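4.2 Who puts things back

The tidying literature has long assumed that a shared object goes home because someone wants it to. Our diaries offer little comfort on this point. Across the two sites, Stengate and Nustdale, participants logged 700 episodes in which an item was used and then left somewhere. In most of them the item was left exactly where interest in it ran out, a location for which we could find no established term and which we call the drop point.

Drop points are surprisingly stable. The Stengate scissors had one, on top of the microwave, and they reached it on all but two working days of the study. When we asked where the scissors belonged, every respondent named the drawer, with real conviction, and several pointed to it. Small items that come in sets do worse than single ones (Figure 3a), as a set can be mostly put away and still be in everybody's way.

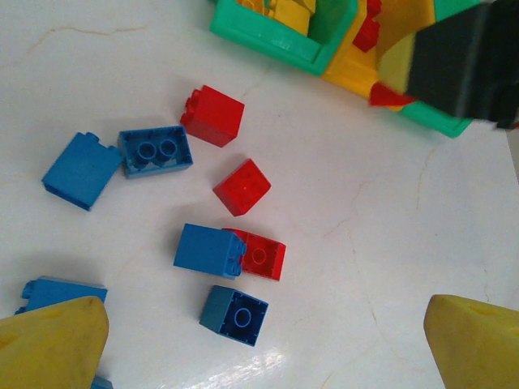 Vy Lục, commenting on a draft of this section, objected that a set is never put away by one person in the first place, and that we had scored a shared failure against whoever happened to touch the last piece. We accept this. The scoring was changed so that an episode involving a set belongs to everyone who logged using it that day, which made the results fairer and the participants noticeably less friendly.

Labels were the obvious remedy, and we tried them. In week three each shelf at Nustdale was given a printed label in large type. Returns to the correct shelf rose until the following Monday, when they went back to their earlier level and stayed there. The labels themselves were later found to have drop points. A second remedy, the open tray, did better: it asks for no sorting, forgives bad aim, and sits where people were going to leave things anyway. Hoàng's early work on hallway clutter makes a similar case for giving in, though in politer language.

Work surfaces remain the hard case. A table in use has a claim on whatever is lying on it, and diarists seldom agreed on when use had ended (Figure 3b).

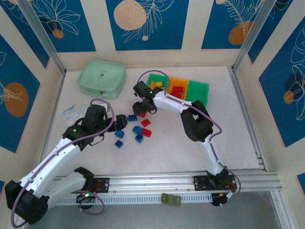 Surely the session is over when the person who booked the table says so, wrote Tímea Vida in the margin of the same draft. We put this rule to the 40 participants. Nearly all of them supported it, and nearly all of them added that it could not apply to their own table, where work was paused - in one case since before the study began.

We therefore treat "finished" as a reported state and make no attempt to verify it. The Zimmont scale, which we used for the exit survey, has a single item on the matter ("I leave a table as I found it"), and scores on it were high throughout. They showed no relation to the diaries. Section 4.3 takes up the question of mugs.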